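Ticket 1173
Status: open — waiting on vendor
Priority: high
Opened: 2023-08-22
System: Brenine evidence export, CCTV desk
Site: Zurkholm

Problem as reported
Clips exported from Brenine for the shop robbery file play back with the wrong clock. Burned-in time is 7 minutes ahead of the incident log. Detectives noticed when the 911 call came in "before" the guy walks through the door. File is due at the prosecutor's office in September, so this can't sit.

Log

08:40 Picked up ticket. Pulled the original from the store recorder (Lilska box, older firmware). Clock on the original is fine, matches the dispatch log to the second. So it's us, not the shop.

09:05 Re-exported same clip from my own workstation. Still 7 min off. Tried a second clip, differnt camera, same store. Same offset. Tried a clip from the parking garage case. Correct.

09:30 Garage case is not a Lilska recorder. Noting that.

10:15 Checked time sync on the export server. Sync service was stopped. No idea since when, the log rolls over. Started it, server clock jumped back. Thought that was it.

10:25 Was not it. New export still ahead. Restarted the export service — no change. Rebooted the whole server after warning the desk, they lost one job in the queue and were not happy. No change.

11:50 Looked in the import cache. Brenine stores an offset per recorder at first import and never checks it again. Every Lilska recorder imported while the server clock was bad has the bad offset saved. Explains why the garage one is ok, that was brought in by disc and skips the lookup.

12:10 Ran the report: 153 clips, 5 open cases. List attached to ticket, restricted. Two of the five already have clips disclosed to defense. Case officers told by phone and by email.

13:20 Cleared the offset for one recorder in the test area, re-imported, exported. Time is right. Hash on the original unchanged, which is the part everybody is going to ask about.

13:45 Asked to just run it on all of them. Said no, not on live cases without sign off. Górecki support (they hold the maintenance contract) want a copy of the config first. Sent.

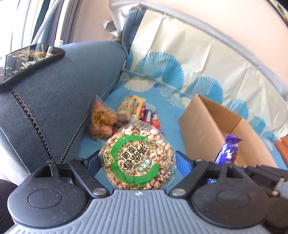
Digital Evidence Support Unit — Police Technical Services, Zurkholm

15:05 Górecki called back. They agree its the saved offset. They have a script that clears it in bulk but it also wipes the import notes, so we would lose who logged what. Not acceptable for court. Asked for a version that leaves the notes alone. They said tomorrow, maybe.

15:40 Workaround until then, sent to all CCTV desk users:
Do NOT send out any Lilska clip exported from Brenine.
If you need one today, take it straight from the original using the recorder's own player and put the ticket number in your statement.
Don't delete the wrong exports. They stay on the file and get marked superseded.

16:10 One user asked if they can edit the time overlay by hand. No. Please no.

16:30 Set an alert on the sync service so we hear about it if it stops agian. Should have been there already.

Still to do
— fixed script from Górecki, test before live
— re-export all clips on the list, new hashes in the exhibit log
— written note for the two disclosed cases
— ask vendor why offset is never rechecked

Leaving open.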